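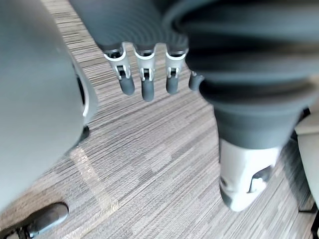
Ticket 842: Fingers close too late when picking flat objects from carpet

Status: open
Product: Tolelico hand controller, version 2
Opened by: Muvholm student robotics club
Sent to: Hillov support

Hello,

We are a student club and we prepare for the Ó Néill Cup, in the task "Clean the Room". The robot must find small things on the floor, take them with one hand and put them in a wastebasket. The bin part is good and we are happy with it. Our problem is the picking.

When the object is tall enough (a paper ball, a small box), the hand goes down, the fingers close and the object comes up. When the object is flat, the hand goes down to the correct place, then it waits, and the fingers close only when the arm is already going up again. So the hand closes in the air. After this the controller writes warning 716 in the log and the program goes to the next object as if the pick was good.

I looked for 716 in the manual. It says only "contact not confirmed", and I do not understand if this is the reason for the delay or the result of it.

What we expected: the fingers close before the arm moves up, or the arm waits for the fingers.

What we tried so far

We started with the simple things. We restarted the controller and the robot computer, in both orders. We did the hand calibration again with open fingers, as your guide says, and it finished without an error. We also changed the cable between the wrist and the computer, because the old one had been bent many times during transport. After each of these changes the delay was the same.

Then we thought the head camera gives a wrong distance to the floor. The carpet in our practice area has a striped pattern, and one of our members had read that repeated patterns can be difficult for depth. We put the robot in front of the two armchairs and let it look at the floor and the wastebasket, without moving the arms.

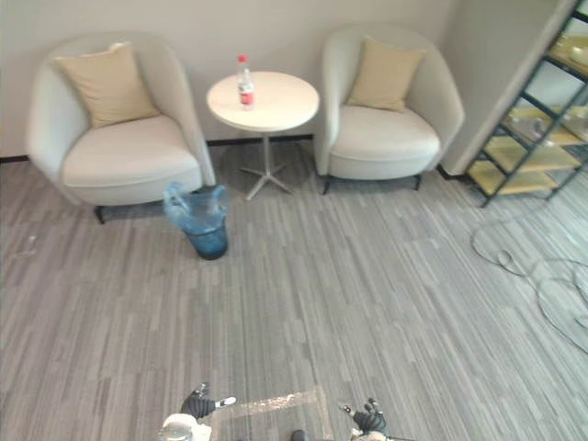 We compared the floor height from the program with a measurement by ruler, first near the robot and then close to the chairs. Both were fine. I would like to say it was the carpet, it would be an easy answer, but the numbers do not support it. We left the camera settings as they were.

Next was the arm speed. We set the downward speed to 30 percent and left the upward speed at the normal value. With slow movement down, the fingers still closed late. With slow movement in both directions the pick was sometimes good - but then the full task takes too long for the competition rules.

We also made a test with no object. The hand goes down over the bare carpet, gets the command to close, and we watch the fingers. They close immediately. So I believe the motors are healthy and the command arrives on time, at least when the arm is standing still.

One more test was over the mesh wastebasket. The arm moves near the bin with the fingers down, stops, and gets the same close command. We wanted to know if the blue bag disturbs something, since it spills over the rim. We got no difference between bag and no bag.
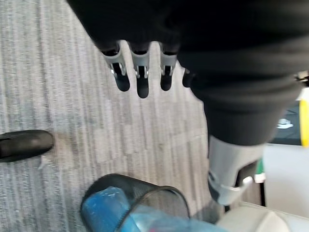

Test with transparent objects

The competition list includes clear plastic and glass, so we practice also with these. For this test we use a clear round disc on the carpet, with a smaller dark lens lying in it. It is the worst case for us. The program finds the dark lens and puts the hand over it, but warning 716 comes almost every time. With the lens alone on a dark paper it comes less often.

The settings during this test were:

Contact check: on
Contact timeout: default
Close command: sent by our program at the lowest point of the arm
Arm wait: off (we did not know this option until today, we found it in the menu while writing this)

I did not change "Arm wait" yet. The help text says it can block the arm if contact is never confirmed, and I prefer to ask before we try it next to people's feet and the chairs.

My questions are these. Does the controller hold the close command until the contact check is finished? Is it safe to turn the contact check off only for flat objects? And can our program read 716 directly, so it can try again and not continue to the next object?

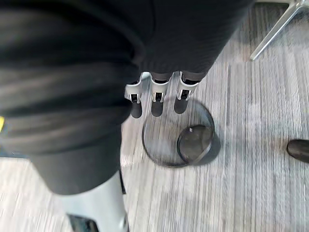

Hillov support:

Thank you for the careful report. Yes, with the contact check on, the close command is held until the fingertips report contact or the timeout ends. Over a flat object the fingertips may stop before they touch anything, so you are seeing the whole timeout as a delay. 716 is the result and does not cause it.

Please leave "Arm wait" off for now. Turn the contact check off for one flat object, with the arm at reduced speed and one person at the stop button, and send us the log. Your program can read 716 from the status message after each close command.

Muvholm student robotics club:

Thank you, this explains very well the test without arm movement - in that test we had the contact check off and I forgot to write it. Sorry for this. We will make the run with one flat object this afternoon and I will add the log to this ticket. Please keep it open until then.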